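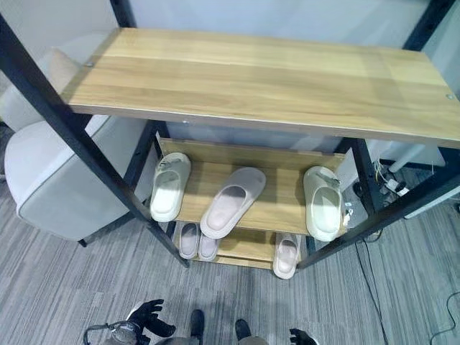 Figure 3. Open rack with metal frame and wood shelves, seen from above. Top shelf empty; slides on the two tiers below.

Filed under: Home Storage Research | Full Text

Print this article | E-mail this article

3.2 Shelf use and pair separation

Entryway racks were recorded in 90 households, giving 422 usable observations. Each shelf was coded as empty, partly filled or full, and each shoe as adjacent to its mate or separated from it. Position on the shelf was coded from left to right.

Figure 3 illustrates two recurring conditions. The top shelf is unused while footwear is kept on the lower tiers, and on the middle shelf a pink-beige slide lies between two matching off-white ones. We coded the latter as separated — the mates share a tier but are not adjacent. Shoes extending past the shelf edge, as at the lower right, were coded as overhanging regardless of how far they projected.

Robles and Soler coded all observations independently. Disagreements mostly involved the bottom tier, where the shelf above hides part of the footwear. These cases were settled by Barroso using the scheme in Table 4.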